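Mitance Tool and Table Library
Frequently asked questions

Last updated September 29, 2019

We get the same questions at the desk and by email, so the answers are collected on this page. If yours isn't covered, send us a message through the contact form or call during open hours.

JOINING

Who can join?
Anyone 18 or older who lives, works or goes to school in Mitance or the surrounding county. You don't need to own your home. Renters make up a large part of our membership.

What do I need to bring?
A photo ID and something with your current address on it. A utility bill, a lease or a bank statement will do. If your ID already shows your current address, you only need the ID.

How much does it cost?
Membership is $57 a year. That covers everyone in one household. There is no extra charge for borrowing most items. A few of the larger machines carry a small daily fee, and the fee is shown in the catalog next to the item.

Is there a reduced rate?
Yes. If the full fee is a problem, ask for the reduced rate form when you sign up. We don't ask for proof of income, and your borrowing rights are the same.

Can a business join?
No. Our insurance covers household and community use only. A self-employed person may join as a private member but can't use borrowed tools on paid jobs.

Can a school, church or neighborhood group join?
Yes, under a group membership. Name two people who are allowed to pick up and return items. Both need to come in once to sign the agreement.

When does my membership run out?
One year from the day you joined. We send a reminder by email two weeks before. If you renew late, the new year starts on the day you pay.

BORROWING

What do you lend?
Hand tools, power tools, garden tools, ladders, sewing machines, canning equipment, folding tables and work tables, plus odds and ends such as stud finders and moving straps. The full list is in the online catalog. At the last count there were 3,179 items in it, including the small ones.

How many items can I have at once?
Ten. A set in one case, such as a socket set or a box of drill bits, counts as one item. So does a table with its matching benches.

How long can I keep things?
One week for power tools and anything in the "high demand" group. Three weeks for everything else.

Can I renew?
Once, if no one else has a reservation. Renew in your online account before the due date or call us. After one renewal the item has to come back and stay on the shelf for a day before you can borrow it again.

Can I reserve an item?
Yes. Log in, find the item and choose a pickup date. You can have up to 3 reservations at a time. We hold an item until closing on the pickup date, then it goes to the next person.

Can somebody else pick up for me?
Only a member of your household who is listed on your account. You can add a person at the desk. Please don't send a neighbor with your card. We have to turn them away and it's unpleasant for both sides.

Do I need training before I borrow a power tool?
For most of them, no, though we'll ask whether you have used one before. Table saws, chainsaws, floor sanders and the tile saw need a short orientation first. It takes 20 minutes and you only do it once per tool. Orientations are listed on the events page.

Do you supply blades, sandpaper and other things that wear out?
Saws and drills go out with a usable blade or one basic bit. Sandpaper, trimmer line, sewing machine needles and canning lids are yours to buy. We sell a few of these at the desk at cost.

Do you supply safety gear?
Goggles and ear protection are free to borrow and don't count toward your ten items. We don't lend gloves or dust masks.

RETURNING

When can I return things?
During open hours only. There is no drop box, and items left outside the door are still your responsibility until we check them in. Come at least 15 minutes before closing with anything large, as we need time to look it over.

Does it have to be clean?
Yes. Brush off sawdust, wipe down handles, scrape dirt off shovels and empty the vacuum. There is a cleaning fee of $10 for items that come back dirty. Paint sprayers are the usual offender — run water or thinner through them the same day you use them.

What are the late fees?
A dollar a day for hand tools and three dollars a day for power tools and tables. Fees stop when they reach the replacement price of the item. You can't borrow anything new while you owe more than $20.

What if something breaks?
Tell us. Tools wear out, and we don't charge for normal wear. If a tool was misused, dropped or left in the rain, we may charge for the repair or part of it. Please don't try to fix it yourself, even if you know how.

What if it doesn't work when I get it home?
Stop using it and bring it back or call. We'll swap it if we have another one. The time you lost is added to your loan.

TABLES AND WORK SURFACES

This section got its own heading after a busy wedding season. Tables are now our most borrowed category from spring to fall.

What sizes do you have?
Six-foot and eight-foot folding tables, card tables, a few heavy work tables with wooden tops, and two adjustable sewing and cutting tables. Measurements are in the catalog. Please measure your car too.

Will an eight-foot table fit in a minivan?
Usually, with the rear seats folded. It won't fit in most sedans.

Can I use the wooden tables outside?
For the day, in dry weather, yes. Don't leave them out overnight. Dew is enough to raise the grain, and then the top has to be sanded and finished again.

Can I screw or clamp things to the tops?
Clamps are fine if you put a scrap of wood between the jaw and the top. Screws, nails and staples aren't allowed. Neither is strong tape, which pulls the finish off.

How should I clean a wooden top?
Use a damp cloth with a drop of dish soap, then wipe with a dry cloth. Don't use bleach, furniture polish or a scouring pad. Dried glue should be left for us. We have a scraper for it and we won't charge you if it's a small spot.

Can I put a hot pan on it?
No. Use a trivet or a folded towel.

I left a ring or a stain. What now?
Mention it when you bring the table back. Light marks come out when we refinish the tops, which we do every March. We only charge for burns, deep cuts and spilled paint.

What finish do you use?
A hardwax oil. If you spilled something on your own table at home and want to try the same kind of product, test it on the underside first and let it cure for a few days before you judge the color.

WORKSHOP AND CLASSES

Can I work at the library instead of taking tools home?
Yes. The workshop behind the desk has benches you can book for up to 3 hours. Members book free of charge. You bring your own material and take your scraps with you.

Can I bring my children?
Children 10 and up may be in the workshop with a parent or guardian who stays with them. Younger children can wait in the front room, also with an adult.

Do you teach classes?
Every month except December. Past subjects include sharpening kitchen knives, patching drywall, hemming pants and replacing a faucet. Most are free to members and $15 for everyone else. Sign up early, because the knife class fills within a day or two.

Can I suggest a class?
Please do. There is a sheet at the desk and a box on the contact form.

DONATIONS

Do you take used tools?
Yes, if they work and are safe. We test each one. Anything with a cut cord, a missing guard or a cracked handle will be turned down or used for parts.

What don't you take?
Gas cans, paint, chemicals, mattresses, large appliances, swimming pool equipment and anything that has been recalled. We also have more hedge trimmers than we need at present.

Can you pick up a donation?
Not as a rule. For a complete workshop or several tables at once, write to us and we'll see whether we can arrange it.

Will I get a receipt?
If you ask for one when you drop off. We list the items and the date. The value is for you to fill in.

FINDING US

Is there parking?
There are two loading spaces by the side door with a 15-minute limit. Street parking is free on the whole block.

Is the building accessible?
The side door is level with the pavement and has a push button. The workshop and restroom are on the same floor. One bench can be lowered for use from a wheelchair — say so when you book and we'll have it ready.

What happens in bad weather?
If we close for snow, we post it on the home page by 8 a.m. Anything due that day is due on the next open day, with no late fee.
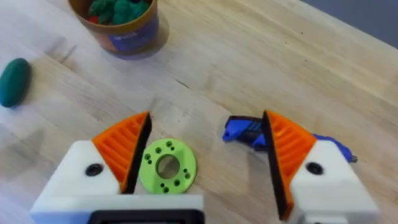
Small objects on a light wooden tabletop.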